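The Whitlock Writing Bureau

Product reference 1151

The Whitlock is a slant-front bureau in solid oak, made to order at our workshop in Utetville. It follows the plain country bureaux of the early Georgian period, with a sloping fall, a fitted interior and four graduated drawers below. The proportions have been reduced slightly in depth so that the piece may stand in a hallway or on a landing without obstructing the passage.

The carcass is assembled with hand-cut dovetails at the corners, and the drawer linings are of quartered oak throughout. Backboards are tongued and grooved and are fixed in a manner that allows for seasonal movement. No veneered board is used in any part of the bureau. Customers who require a matching bookcase top should state this at the time of ordering, as the top of the carcass must be prepared to receive it.

The fall is a single panel with cleated ends. When lowered it rests upon two pull-out supports, known as lopers, which are faced to match the drawer fronts. The writing surface may be left as polished timber or lined with hide in green, black or oxblood. A lined surface carries a blind-tooled border as standard. Gilt tooling is available at additional cost.

Interior arrangement

The standard interior has a central cupboard with a small arched door, flanked on each side by pigeonholes above two short drawers. A sliding well cover gives access to the compartment beneath. The pigeonholes will accept a folded A4 sheet. An alternative interior with open shelves in place of the cupboard is suited to customers who intend to keep a portable computer inside the bureau, and includes a cable outlet in the backboard.

Dimensions and weight

Height: 1000 mm
Width: 910 mm
Depth, closed: 460 mm
Height of writing surface: 745 mm
Weight: 58 kg

Finishes

Four finishes are offered. Natural is a clear hardwax oil. Bakura is a warm mid-brown, stained and then wax polished, and is the finish most often chosen for this model. Dark Oak is fumed and shellacked. The fourth, Trastico, is a black painted finish rubbed back lightly at the edges and sealed with a satin lacquer. The interior of a Trastico bureau is left in natural oak unless otherwise instructed.

Timber varies in colour and figure from one board to the next, and the finished bureau will not correspond exactly to any sample. Sample blocks of all four finishes are supplied on request and should be viewed in the room for which the bureau is intended, by daylight and by lamplight.
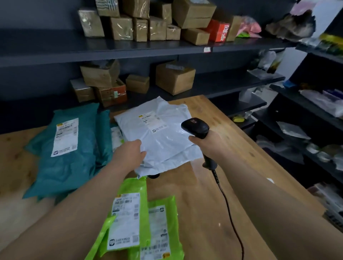

Handles, escutcheons and locks are of solid brass and may be had polished, antiqued or unlacquered. Swan-neck handles are fitted as standard, and drop handles or turned oak knobs may be substituted without charge. Spare handles, keys and finish samples are sent separately from the furniture. Small items of this kind travel well in plastic mailer bags, such as the white one being scanned and the two lime-green ones in front of it, and are normally delivered through the post. Replacement keys can be cut only where the number stamped on the lock plate is supplied.

Care

The bureau should be kept away from radiators and out of strong direct sunlight. Dust with a soft dry cloth. Oiled and waxed surfaces benefit from a thin coat of clear paste wax twice a year. Silicone sprays must not be used on any finish. Drawers that become stiff in damp weather may be eased with a little candle wax on the runners. They should not be planed until the bureau has stood for a full winter in a heated room.

Ordering and delivery

A deposit of £250 is payable on placing an order, and the balance falls due before dispatch. The present making time is 19 weeks. Orders placed in June or later cannot be promised for delivery before Christmas. Changes to the finish or interior may be accepted until the carcass has been assembled, after which the specification is fixed.

The bureau is delivered fully assembled by two persons and placed in the room of choice. Customers are asked to measure doorways, stair turns and ceiling heights beforehand and to inform us of any restriction. Lopers and interior drawers are wrapped separately and must be fitted before the fall is lowered.

Enquiries concerning special sizes, or the matching bookcase top, should be addressed to Ratih Osman in the order office, quoting the product reference.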